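Pay for the Repair Before You Pay for the Replacement

My dishwasher quit in June. It was six years old and the door latch had cracked. The part is a piece of plastic that fits in the palm of a hand. The store that sold me the machine told me the part had been discontinued and offered me a discount on a new one.

I took the number off the old latch and called Tiltier Appliance, a repair shop two towns over. They had one on the shelf from a machine they had stripped. It cost me 78 dollars with the service call. The dishwasher runs fine.

I think towns should put money into shops like that one. We already pay to get rid of appliances. Our transfer station takes them by the truckload, and the hauling contract goes up at every renewal. A repair voucher would cost the town less than people assume. Give a household half off a repair, up to a set limit, once a year, and stop when the fund runs out.

Seseck tried this on a small scale. The town printed 1000 vouchers and mailed them with the water bill. They were gone in two months. Most went to washers, vacuums and lamps, which are the things people use every day and hate to be without.

The usual complaint is that repair is a hobby for people with free time. I don't see it that way. A family that can't put a new washer on a credit card has the most to gain from fixing the old one. What they lack is a shop within driving distance and a price they can know ahead of time.

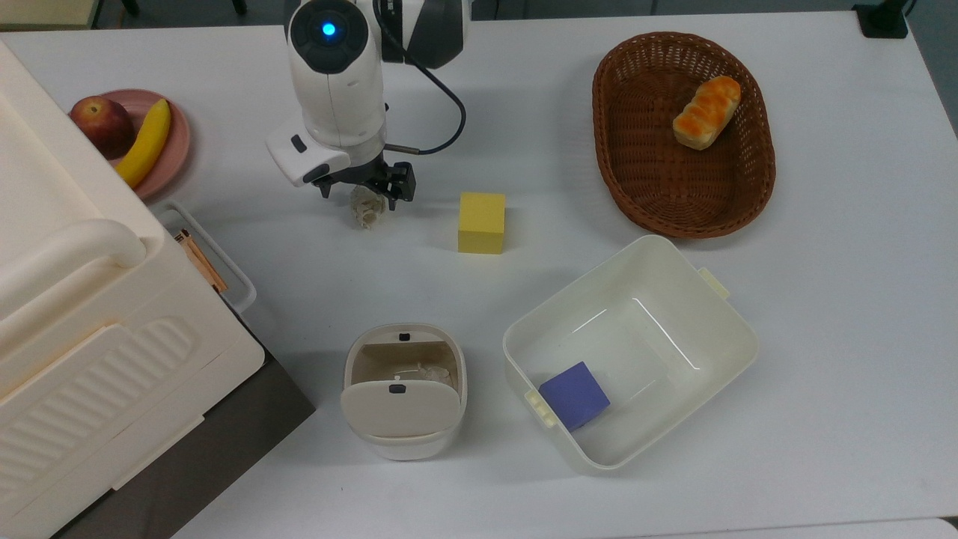

What the makers owe us

Vouchers won't help if there are no parts. A company that sells a machine should have to sell its latches, belts and seals for at least as long as people can expect to own it. The price should be posted. So should the manual, in a form anyone can open without an account.

Makers say this would raise prices. It might, a little. I would pay it. I already paid more than that for a Tarkitis vacuum that went to the curb with a good motor and a dead switch, sealed behind a panel that was glued shut.

Our own shop, Lukoševičius Electric, closed when the owner retired and the space is now a phone store. I don't expect it back. But the next person who wants to open one should find some work waiting, and the town budget is a fair place to start.

Contact the editor | Letters policy | © All rights reserved | Back to top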